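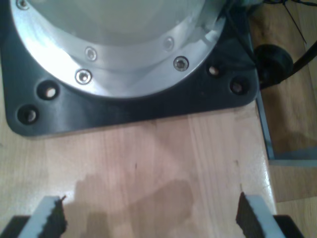 Lucie Poirier asks whether she has to take the cord out of her knit before every wash, and whether it matters if she never has.

It depends on the cord. If it is sewn in at any point, leave it alone and tie the two ends together in a loose bow. If it slides freely, pull it out and wash it by hand in the sink. Leaving it in won't usually ruin anything, but a loose cord can wrap around a sleeve in the machine and stretch it.

Lanasell Knit Care: Frequently Asked Questions

Which items does this page cover?
Knitted tops, hoods, bags and throws, with or without a drawstring. Woven items are on a separate page.

How do I wash a dark knit?
Turn it inside out. Use cold water and a liquid detergent, and pick the gentle cycle. Wash it with other dark things. Some color in the water is normal the first few times.

Can I hang it to dry?
No. The Nyitrai pullover weighs 470 grams dry and a good deal more wet, and that weight pulls the shoulders down. Press the water out in a towel and lay the knit flat on a rack. Turn it over once when the top side feels dry.

My charcoal knit looks speckled. Is it lint?
Check it in daylight. Raised stitches can catch the light and show as pale flecks, and these move when you shift the fabric. Lint stays where it is and comes off with tape or a soft brush. 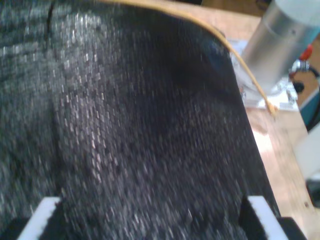
Charcoal-gray knit, with a tan-yellow cord over the top.

How should I fold a knit that has a cord?
Clear enough space on a table to spread the whole piece out. Smooth it from the middle toward the edges with flat hands. Lay the cord along the top where you can see it, fold the sides in, then fold the bottom up. A cord that ends up inside the folds leaves a ridge in soft knits.

The end of my cord is fraying. What can I do?
Trim the loose fibers and tie a small, tight knot just above the cut. You can also wrap the end with sewing thread and stitch through it a couple of times. Don't melt the end if the cord is cotton.

The cord has slipped inside. How do I get it back?
Pull it out completely from the other side. Fasten a safety pin to one end, close it, and work it through the channel a little at a time. Large pins can snag fine stitches, so use the smallest one that will stay shut.

Do you sell replacement cords?
Yes, in the Storkia range. Lengths start at 90 cm. Measure your old cord flat and allow extra for knots. We can't match colors from a photo.

Can I return a knit I have already washed?
Only if there is a fault in the knitting or the seams. Include the order number and keep the care label attached. Kuronora items go back to the store where you bought them.

Is shipping free?
Orders over $89 ship free. Cords ordered alone go out by letter mail.

Page last updated 17 May 2022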